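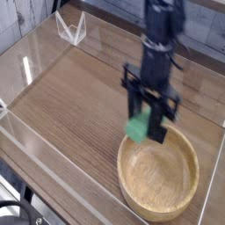 Olaia Olmedo asked after the last talk why we bother with permission when the gate at Kulel has been open for years. I'd like to start with that one.

**Access**

- Open gate doesn't mean public land. The old cannery at Kulel still has an owner, and he answers letters.
- We wrote in May. Reply took 3 weeks. He said yes to the ground floor and the yard, no to the roof.
- Mention the Tinuvik sanatorium – same approach, refused twice. We haven't gone in.

**Floors**

- Walk over the joists, one person at a time on any stair.
- Ramiro's foot went through on the landing at Kulel. Boot held, ankle fine. Tell it short.
- Pigeon droppings: masks on before the door.

**What we leave**

- Ledgers, time cards, the foreman's coat. All still there.
- Payroll book lists 895 workers in its last full year. Read two or three job titles aloud, skip surnames.
- We don't post the address. Unai will want to argue this, so leave him five minutes.

**Close**

- Next visit is the Bravo theater, written permission in hand, 2 places left. Names to Noelia at the break.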